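**Ticket 233 – arm keeps stopping short on the "tidy the tea things" routine**
Status: open (sort of)
Site: Pirthorpe test kitchen
Kit: Brinix arm, two-finger gripper, Carretero planner

**Entry 1, morning**

Right, starting a proper log because the chat thread has become unreadable and half of what I wrote in it was swearing.

What it's meant to do: pick up a tea packet from wherever it's been left on the worktop and pop it back upright in the organiser. What it does: goes over to the packet, lines up beautifully, comes down, and then stops just above it and sits there as if it's thinking about its holidays. After a bit the planner throws "target height not reached" and the arm goes back to its home position.

It did this on 8 goes out of the first batch before I gave up and put the kettle on. The odd thing is that it managed a perfectly good pick in between, so it isn't a dead joint or anything dramatic like that.

Tried so far:

- Restarted the planner. No change.
- Restarted the arm as well, cold, at the wall. No change, and I had to redo the homing.
- Swapped the packet for a wooden spoon. Picked it up first time! Very smug about it too.

**Entry 2, late morning**

Message from the Basthorpe lot, who run the same planner on a packing bench. They get the same error with anything thin and slippery, and they've been living with it by putting a foam mat under the work. Fair enough on a packing bench, but I don't think anyone at home is going to lay a foam mat before making a cup of tea, so I'd like to fix it properly if I can.

They also asked whether our worktop is shiny. It's white marble with grey veins in it, so yes, you could say that. They reckon the depth reading goes wobbly on polished surfaces and the planner decides the worktop is higher than it really is. Which would explain stopping short, wouldn't it? It won't push down through something it believes is solid.

Checked the height map and there's a bump in it. The real worktop is flat (I put a spirit level on it, I'm not a complete amateur) but the map has a sort of hill in the middle, exactly where I'd been leaving the packets.

**Entry 3, just after lunch**

Moved the target away from the bare marble and ran it again. Much better, though not cured. It now gets down to the right height most of the time and then fumbles the actual grab. The fingers close, the packet bends, and it slides out sideways. Watching this over and over is oddly tiring.

I know I keep banging on about this in these tickets, but it's the bit people don't believe when I tell them what I do all day. A big solid thing with a handle is easy. A floppy little sachet is horrible. My nan could do it with her eyes shut, while talking, and this arm cost more than her car. Anyone asking whether machines are ready to do the housework should come and stand here for an afternoon with a box of teabags.

Things changed this session:

1. Grip force down a notch. The packets stopped crumpling and started dropping instead.
2. Grip force back up, closing speed halved. Better.
3. Approach angle tilted slightly so it takes the packet by its top edge. Better again, and this is the one I'd keep.

**Entry 4, mid-afternoon**

Carretero support got back to me (quicker than last time, thank you whoever you are). They say there's a setting called surface trust, which tells the planner how much to believe the depth reading when it disagrees with the stored map. Ours was on the default. They suggest saving a clean map with the worktop covered, then turning the trust down to 2 so it leans on the saved one.

So I draped a tablecloth over the lot, scanned it, took the tablecloth off and allowed for the thickness. It feels daft, and it did get rid of the hill.

For the reruns I've gone with a bamboo tray as the target area, because bamboo is nice and dull and the sensor seems to like it. The rest of the clutter stays put. I did think about clearing it all away to give the arm a fair chance, but a kitchen has things in it – that's the point of the test – and if it only works on an empty worktop then we've built something for showrooms.
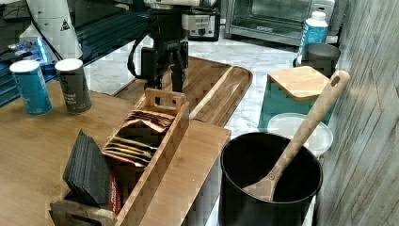
Anyway, with the new map the stopping-short fault hasn't come back once. I ran the full routine 3 times straight through and the error didn't show up in any of them. Two of those runs ended with the packet standing up in the organiser, and in the other it got posted down between two neighbours at a slant. I'd call that tidy. My colleagues may be fussier.

**Entry 5, nearly five o'clock**

Left to do before I close this:

- Rerun on bare marble with the trust setting as it is now. I've only proved it on the tray so far.
- Ask Basthorpe to try the same setting without their foam mat.
- Find out whether the saved map survives a power cut. I suspect it doesn't, and the tablecloth will have to live in the drawer by the arm.
- Slow closing speed adds a fair bit to each pick. Needs timing properly.

Changing the title to "stops short on shiny worktops" and splitting the fumbling off into its own ticket, as it's clearly a separate problem and a much longer one. Leaving this one open until the marble rerun is done.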